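LISEZMOI — Démonstration de Larnport, jeu de données « pinces à main »
Version du 26 novembre 2018
Responsable : Bożena Nowakowski
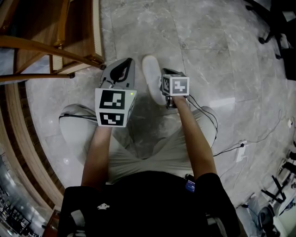 Ce dépôt rassemble les enregistrements réalisés pendant la journée portes ouvertes de Larnport, en octobre. Les visiteurs pouvaient s'asseoir, prendre une pince dans chaque main et exécuter une tâche courte. Les séquences servent maintenant à entraîner le bras Varma. Elles peuvent aussi servir à autre chose, dans les limites données à la section Licence.

Contenu

Le dépôt contient 672 séquences, réparties en 8 tâches. Chaque séquence correspond à un essai d'un seul participant, du signal de départ à la reprise de la position de repos. Les essais interrompus ont été conservés dans un dossier à part, nommé interrompus, et ne sont pas comptés dans ce total.

Pour chaque séquence :
video_tete : vue prise à hauteur de tête
pose_gauche, pose_droite : position et orientation de chaque pince
ouverture : écartement des doigts, une colonne par main
notes.txt : remarques de l'opérateur, souvent vide

Les tâches vont du simple (fermer les pinces à vide, déplacer un gobelet) au moins simple (plier un torchon, passer un objet d'une main à l'autre). La liste complète est dans taches.csv. La tâche « torchon » a été ajoutée en cours de matinée à la demande de Glenys Hollis et compte donc moins d'essais que les autres.

Matériel

Les pinces sont tenues à la main et reliées par câble au poste d'acquisition. Chacune porte un cube blanc dont les faces sont imprimées de marqueurs noir et blanc. Les motifs diffèrent d'une face à l'autre, ce qui permet de retrouver l'orientation même quand une seule face est lisible. Ne pas intervertir les cubes : le fichier cubes.yaml associe chaque motif à une main.

Le logiciel d'acquisition est Ovix, dans la version installée sur le poste ce jour-là. Gil-soo Hwang a écrit le script de conversion qui se trouve dans outils/. Il lit les fichiers bruts et produit un dossier par séquence.

Déroulement de la journée

Accueil par petits groupes, avec une explication debout, puis essai assis. Le participant posait d'abord les avant-bras au-dessus des genoux, pinces vers le sol, et attendait le signal. Cette position de repos ouvre et ferme toutes les séquences. Woo-jin Jin tenait le poste d'acquisition et Masaru Amano donnait les consignes.

Nous avions prévu un essai d'échauffement par personne. Dans les faits, beaucoup en ont demandé un deuxième — il est enregistré aussi, avec la mention « ech » dans le nom du dossier.

La démonstration du bras Varma avait lieu dans la salle voisine. Elle ne figure pas dans ce dépôt. Les journaux du bras sont dans le dépôt Grureck, accès sur demande.

Problèmes connus

Les câbles passent parfois devant un marqueur. La pose est alors interpolée et la colonne valide vaut 0.

Quand les pinces sont tenues très près du corps, le cube de la main droite peut sortir du champ. Même traitement.

Dans 2 séquences de la tâche « gobelet », la main gauche et la main droite sont inversées. Elles sont signalées dans erreurs.csv et n'ont pas été corrigées.

Les horloges de la vidéo et des pinces ont été recalées après coup. Pour un usage sensible au temps, repartir des fichiers bruts.

Utilisation

Décompresser l'archive, puis lancer outils/verifier.py sur le dossier racine. Le script affiche les séquences incomplètes et s'arrête si cubes.yaml est absent. Prévoir plus de 800 Go si l'on veut garder les fichiers bruts à côté des fichiers convertis.

Participants

Chaque participant a signé une autorisation avant l'essai. Aucun nom n'est conservé dans les fichiers. Une demande de retrait s'adresse à Bożena Nowakowski, avec le numéro inscrit sur le reçu remis à la sortie.

Licence

Usage de recherche et d'enseignement. Redistribution permise avec ce fichier joint. Pour tout autre usage, écrire avant.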